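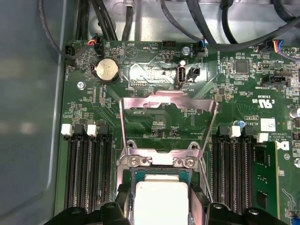

**Socket lever and load frame, please talk me through it before I close anything**

**gillespie_l**
Hello everyone, long-time reader, and I think this is my third post in what must be years. I finally have the old Dell workstation open on the dining table, the one that came out of my brother-in-law's office when they moved, and I've got as far as the processor. The load frame is up, the lever is up, and I've been standing over it with a cup of tea for twenty minutes because I'm scared of the next part!

Two questions. First, how hard should I expect to push when the lever goes down? Second, memory. There are slots on both sides of the socket, with white latches and black latches taking turns, and I've only got the one green module in, over on the right-hand side. Is that the right place for it, or should I start from the left?

**kingfai_yu**
Put the tea on a different table, Gillespie, and then we can talk :)

Push-wise, it's firmer than you expect the first time. You shouldn't be pressing on the frame at all. Let it come down flat over the processor, check that the tab sits where it should, and then bring the lever down in one slow movement. A bit of creaking is normal and it still makes me wince after all these years. If it stops dead, stop too, lift everything and look at how the processor is seated.

**Siu-ming Yip**
Agree with King-fai on the lever. On the memory, white latches first is the usual habit on boards like that, so I'd fill all the whites and leave the blacks for later.

**fouad.f**
I'm going to disagree with Siu-ming a little, in a friendly way. White first is how it went on the two Virska boards I had, but I've also owned one where the black ones were the first of each pair, and I lost a whole evening in January to a machine that wouldn't start because I trusted the color. Read the chart! There's often one printed inside the side cover, and if yours is missing, the manual will have it. Mine was on page 13, tucked in after the fan headers.

**Siu-ming Yip**
Fair, and I'll take that. I've only ever worked on the one family of boards and it shows. Chart first, then colors.

**gillespie_l**
There IS a chart inside the cover, and I had leaned the cover against the wall facing the wrong way. Thank you Fouad. I'll sit down with my reading glasses.

While I have you all, should I change the coin battery at the same time? It's in its black holder up in the corner, with BATTERY written beside it, so even I could find it.

**chinlung_su**
Yes, change it while the case is open and you can get your fingers in. They cost next to nothing, and you'll be cross with yourself if the clock starts resetting a month after you've put it all back together. Write down any BIOS settings you care about before it comes out, if you had a chance to look at them.

One thing I'd add about paste, before anybody gets carried away. A small blob in the middle of the metal lid is plenty. My first build got half a tube of Saha and I was still finding it on my sleeves at supper.

**kingfai_yu**
Small blob for a small chip, but I spread mine thin with a card on anything with a big lid. We've had this argument before, Chin-lung, and I expect we'll have it again.

**chinlung_su**
We will, and you'll still be wrong, but I enjoy the company.

**gillespie_l**
Frame down, lever down, and I only closed my eyes for part of it. It creaked just as King-fai said. The chart wants my single module in a different slot, so I'm moving that next, and then the cooler goes on after lunch. I'm going with the blob, sorry King-fai!

**fouad.f**
Tighten the cooler screws a few turns each, going corner to corner. And post again when it's switched on, I'd like to know how you get on.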